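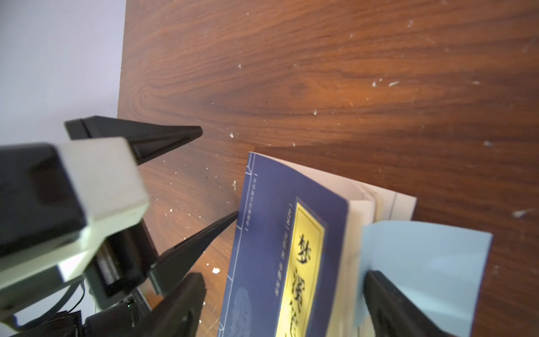 A blue book held upright by the gripper over the demonstration table.

Handling books without bending them: tips from the Bolico open day

Posted 8/19/21

Bolico opened its workshop to visitors in July, and I went mainly to see the shelf-sorting robot. Griet Claeys ran the book table. She spent most of her time on how the books are held, and much of it works at home too.

Hold a paperback on both covers, low down, with even pressure. Pulling on the top of the spine is what tears it. On a full shelf, push the two neighboring books back a little and take the middle one by its sides.

Soft covers curl when they are squeezed at one corner. Griet had the grip set lighter for paperbacks than for hardcovers and moved it closer to the spine when a cover began to lift.

Check for bookmarks and loose cards first. A card that sticks out past the pages gets pushed in crooked and creases the paper. Slide it all the way in or take it out.

Wipe the table before you start. Crumbs and bits of paper scratch glossy covers. Use a dry cloth on wood, and go with the grain.

Flatten a curled cover under a board and a few heavy books. Leave it for 10 days, with a sheet of plain paper on each side. Don't iron it.

Wim Mertens kept the tally at the next table. The robot shelved 135 books on the day I was there, and 97 of them were paperbacks. It is slower than a person. Griet said the paperbacks take nearly all of her setup time.

Bookends: Wim likes the Postma ones with a cork base, which don't slide on a varnished shelf. A strip of rubber shelf liner under a plain metal bookend does the same job.

The next open day is at the Brernness hall. Bring your own paperbacks if you want to see them handled.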